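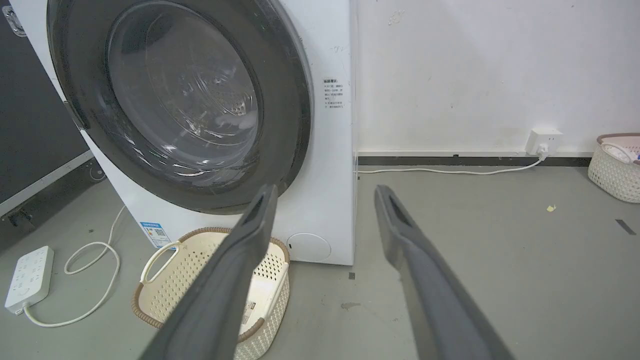
Recording laundry demonstrations for a Lesora policy

Applies to: Lesora recorder, two-arm setup, front-loading washers

These steps cover one task: open the door, move the laundry between drum and basket, close the door. Each pass is saved as one episode. Read the Prirnisora calibration page first if the wrist cameras have been removed or swapped.

Before you record

1. Home both arms and open the grippers.
2. Set the basket on the floor within reach of the drum. Move it a little between episodes. A basket that never moves teaches the policy a fixed drop point.
3. Check the wrist view. Both fingertips and the door rim should be in view at the start pose.
4. Route cables clear of the base.

Opening the door

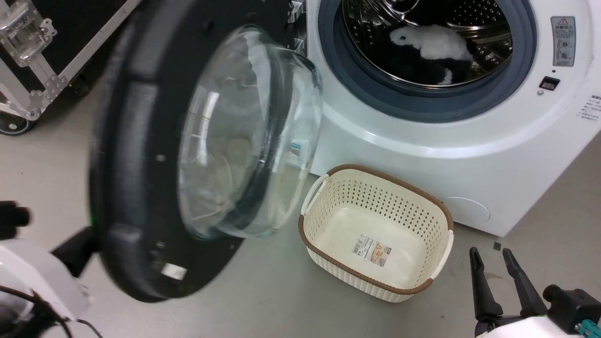 Reading time: 2 min | 1365 views

Use one arm for the door and keep the other back until the door is wide open. In the head view, the drum opening and the basket should both be visible at this point. If the door hides the basket, shift the base and start over.

Swing at a steady speed. Fast swings blur the door in the head camera, and a few blurred frames are acceptable. Brakitz drops frames above the blur limit on import, and an episode with more than 18 dropped frames is rejected.

Moving the laundry

Grasp near the middle of the item. Hold for a moment before lifting. If the item slips, regrasp and keep recording; recoveries are useful. Stop only if it lands out of reach.

Saving

Label each episode success, recovery or fail. Do not delete fails. Upload in batches of eight with:

chuang push --task laundry --batch 8

The default training config expects 3000 episodes. Smaller sets will run, but lower the step count to match.

Next: Checking labels in Chuang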